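Ticket 2737: Wall finish shows two different tones at corner in presentation render
Product: Skolach Interiors, version 9.2
Module: Finish schedule / Renderer
Status: Closed
Priority: Normal
Opened: January 8, 2020
Project file: Dridton show suite, living and dining

Reported problem

The customer has applied one wall finish to every wall in the living and dining room. In the presentation render, the wall behind the sideboard comes out in two tones, with a visible vertical change where the wall turns by a few degrees. The finish schedule lists the same code on both sides. The client presentation boards are already printed, and the render is meant to match the painted sample on the board.

Initial checks

Opened the project on a clean install. The problem reproduces on first render at draft and at final quality. Graphics driver is current. Removed the custom material library and reloaded the default one, no change. Asked the customer to confirm whether the wall was drawn as one segment or two, and whether the finish was applied by room or by face.

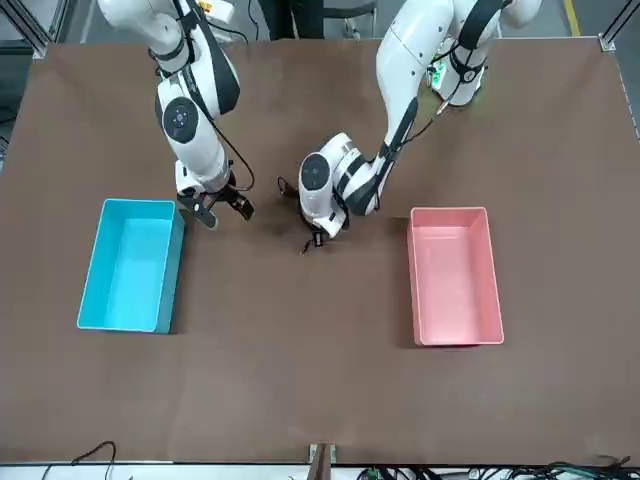
Nodercombe Interiors replied:

Applied by room, so every face should have picked it up. The wall was drawn as two segments because the existing building has a slight kink in it that we have to keep. I have gone through the schedule line by line and the code is identical. What bothers me is that the dining side looks almost blue next to the living side, and the client has asked whether we are proposing a feature wall. We are not. It also seems to be worse in the afternoon view than in the morning one. We need to know if this is a fault in the file or something we can change ourselves before the boards go out.

Findings, first pass

Exported the face list and compared the two wall segments. Both carry the same finish code, but the material IDs behind that code are different. The living side points to the project library. The dining side points to a local copy, created when the segment was pasted in from an older Dridton file. The schedule prints the code only, so the duplicate doesn't appear there.

The local copy has the following differences from the library version:

Sheen: satin (library: matte)
Colour space: unmanaged (library: managed)
Bump map: off (library: off)

Satin accounts for part of the blue cast. It picks up sky from the dining window and the matte version doesn't. The colour space setting accounts for the rest.

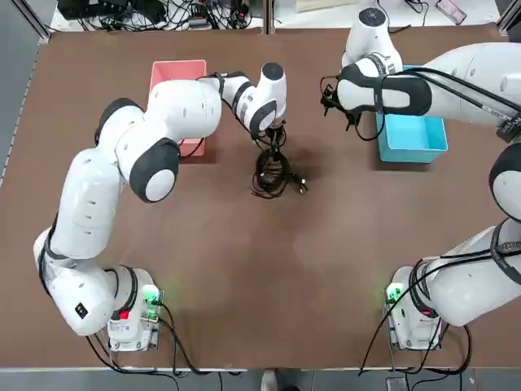
R. Chiba
Technical Support, Rendering and Materials

Steps sent to customer

Save a copy of the project under a new name before starting.

Open Materials, then Manage Duplicates. Tick Show Local Copies. This box is off by default in 9.2 and the list will look clean until it is on.

Select the local copy of the wall finish and choose Merge to Library. When asked which version to keep, choose Library. Keep Newest will select the wrong one here, as the local copy has the later timestamp.

Close and reopen the file. The viewport caches materials by session and will go on showing the old tone until it is reopened.

Render the afternoon view again at final quality with Exposure set to Locked. With Exposure on Auto, two renders of the same room can't be compared.

Customer response: merge completed, blue cast is gone. A difference in tone remains at the kink, much weaker than before. Customer asks if the merge was incomplete.

Findings, second pass

Checked the returned file. There are no local copies left and both segments point to the same material ID. Swapped the finish for flat neutral grey as a test. The same soft step appears at the same position, so it does not come from the finish. Turned off the window light and left only the ambient source, and the step all but disappears.

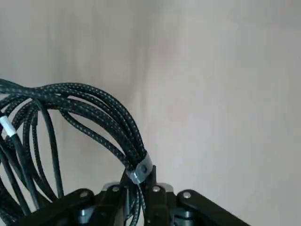
The remaining step is shading. The two segments face the window at slightly different angles and receive different amounts of light, and the renderer is reporting that correctly. A plain pale wall shows it most, as there is no pattern or texture to break it up. The wall behind the braided cables is a fair reference for what to expect: darker and cooler on the left, brighter and more even on the right, with a faint vertical shadow line where the two areas meet. A result like that at a shallow change of plane should be left alone. A hard line, or a shift in hue that stays when the window light is off, points to a material fault and should be reported.

Options given to customer

Leave the render as it is and add a note to the board that both walls are the same finish.

Raise Ambient Fill by 2 steps. This softens the step but flattens the curtains and the rug as well. Test on a copy.

Move the floor lamp in the afternoon view closer to the kink so its light falls on both segments. Customer to decide, as this changes the furniture layout on the plan.

Painting out the step in an image editor is not recommended. The morning view will then not match the afternoon view.

Customer response: will leave the render as it is, with a note. Boards to be reprinted for the afternoon view only.

Related issues

Pasting segments between files creates local copies without warning. Logged with development. A warning on paste is planned for the July release.

The finish schedule should show the material ID in an optional column. Logged as a feature request, no release assigned. 3 other customers have asked for the same thing.

Until then, run Manage Duplicates with Show Local Copies ticked after any paste from an older project.

Resolution: duplicate material merged, remaining tone difference is expected behaviour. Closed with customer's agreement.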